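Product Liability Claims Over Infusion Pumps: An Interview With a Case Reviewer

Friday, April 17, 2020

The Candier infusion pump has been the subject of injury claims since January. Most allege over-delivery of medication after a battery change. We spoke by phone with a senior case reviewer at Ogunleye, a firm that screens medical device claims for trial attorneys. The reviewer asked not to be named while cases are open.

What the claims allege

The reviewer described the alleged defect as a software fault. When the battery is replaced during an infusion, the pump is said to restart at its default rate and not the rate the nurse entered. "The display shows the programmed rate," the reviewer said. "The motor runs at the other one. That is the allegation, and the event log is where you test it."

Ogunleye has screened 114 inquiries. Seven have been referred to attorneys. The reviewer said the low share is normal for device work. Many callers had a different pump model, and others had no recorded injury.

Records that matter

A claim needs the pump's serial number, the medication record and the event log. The log is the hardest to get. According to the reviewer, the pump stores only the last 100 events and then writes over the oldest. "A pump that goes back into service can lose the entry in 2 days," the reviewer said. "Send the preservation letter first -- then argue about who pays for the download."

Hospitals in Onarwood have generally kept pumps out of use once a letter arrives. In Wondidska, one clinic had already returned its units to the distributor, and the logs are now in dispute.

Expert testing

Both sides will want the pump examined. The reviewer advised against letting one party's engineer open the case alone. A joint protocol should list each step, who may handle the device and how the data will be copied.

"Bench testing shows what a pump can do," the reviewer said. "It does not show what it did to one patient. You still need a doctor on causation." 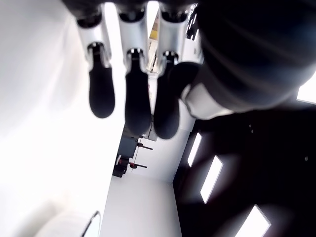
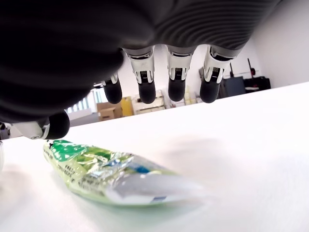

Filing deadlines

The time limit depends on the state. In some it runs from the date of injury, in others from the date the patient knew or should have known of the cause. The reviewer tells callers to assume the earlier date until an attorney has checked. Claims against a public hospital may also require a separate written notice, often on a much shorter schedule.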